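Report of a Visit to the Nernstead Materials Hall

In December the Tomlow Teaching Supplies Association sent a delegation of 22 members to the Nernstead works, where long building blocks for schools are finished, sorted and packed. The delegation was received at 9 in the morning by the works manager, Shinji Aoki, who led the tour in person.

The visit began in the finishing room. Blocks arrive there already cut to length and are painted before passing to the main hall. Mr. Aoki explained that the plant turns out 1380 sets in a normal week and that each set is checked against a packing card before the carton is closed. Members were invited to handle samples from the Flendard range, which the Association's schools have ordered for several years.
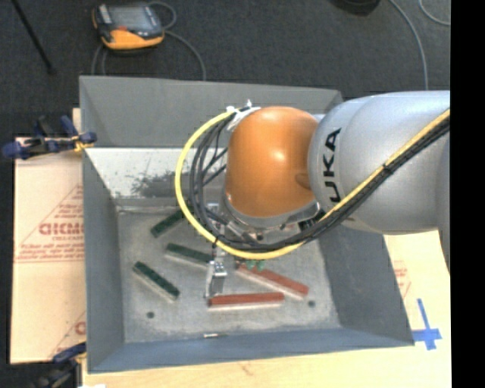 Color sorting occupies the eastern side of the hall and was the part of the visit that drew the most questions. Blocks are held in large open bins between stages. The gray bin viewed by the delegation held long, narrow pieces in dark green and red, lying at different angles on a well-scuffed floor. Several of these pieces showed a paler side below the colored top, and Jyoti Pathak asked whether schools could specify color on all faces. Mr. Aoki replied that this can be done on request, at a higher price and with a longer delivery time.

The delegation then proceeded to the packing tables and the storeroom. Cartons for the Matsuda order were being labeled for shipment, 42 to a pallet. Lunch was served in the staff dining room.

The Association records its thanks to Mr. Aoki and his staff. A price list for fully colored blocks has been requested and will be circulated to members on receipt.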